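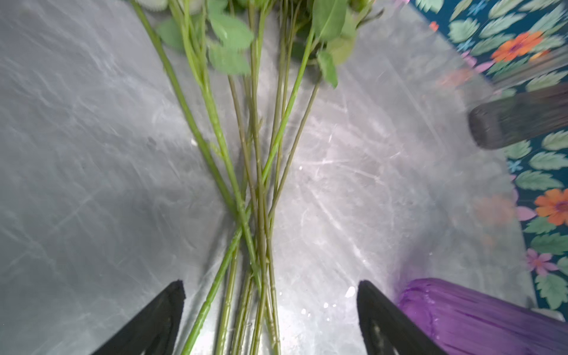
Stems crossed on the table.

From: Fasil Gudeta
To: Woliro Flower Arrangers list
Date: October 4, 2026
Subject: Re: Re: fake roses, how many is too many

Tekle Weldu wrote:
> I bought 60 stems from Zeleke when they cleared out
> the back shelf, and I can't make them look like
> anything. They either stand straight up like pencils
> or all fall to one side. My sister says the trouble is
> that I mixed the colors. Is it the colors? Also, do I
> cut the stems or bend them? The Triko cutters I own
> won't go through the wire.
> Tekle

Tekle,

It isn't the colors. Your sister may be right about other things.

Cross the stems first, on the table, before they go anywhere near the vase. Lay one down, lay the next across it at a slant, keep going the same way around, and hold the whole business at the point where they meet. Below that point they spread out again and wedge themselves against the glass. Above it the heads lean outward and look as if they grew that way, or at least as if they were sold that way. If yours stand up like pencils you are putting them in parallel, like pencils.

Bend, don't cut, until you know the height. A wire stem folded back on itself can be unfolded. I have a drawer of short roses that explains how I know this. When you do cut, get real wire cutters from the hardware store and leave the Triko pair for ribbon.

As for mixing, I'd go further than you have.
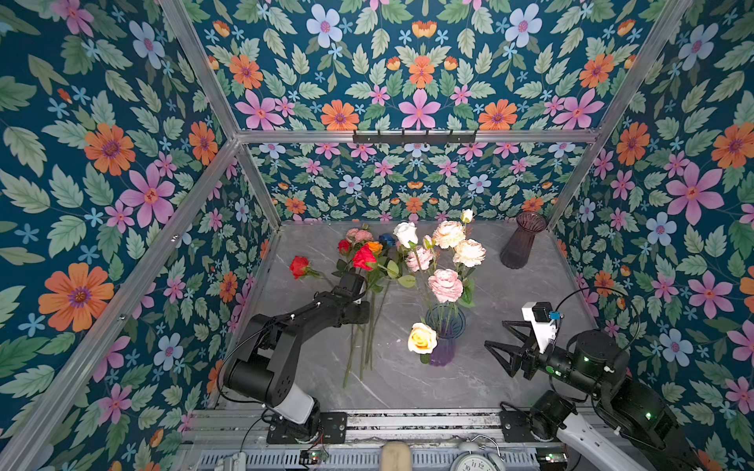

Woliro List Digest, Vol. 60, No. 200

There's red, dark red, two sorts of pink, peach, orange, white and a dark blue that never met a garden, all out on the marble-patterned top with flowered wallpaper behind them. My wife's view is that the wallpaper is winning. I maintain it is close. The blue-violet vase does a lot of the work, and because you can see the stems through it, the crossing matters more than it would in a pot.

Put the big ruffled heads low and let the buds go high. Most people do the opposite and then wonder why the thing tips over. The pale yellow one with the orange edges I would keep near the rim, where it can lean.

Do pull the leaves open before you start. They come out of the box flat - Zeleke's always do - and a flat leaf gives the game away from across the room.

I can lend you the Fuver tape if you want to bind the crossing. It sticks to everything, including the cat.

Fasil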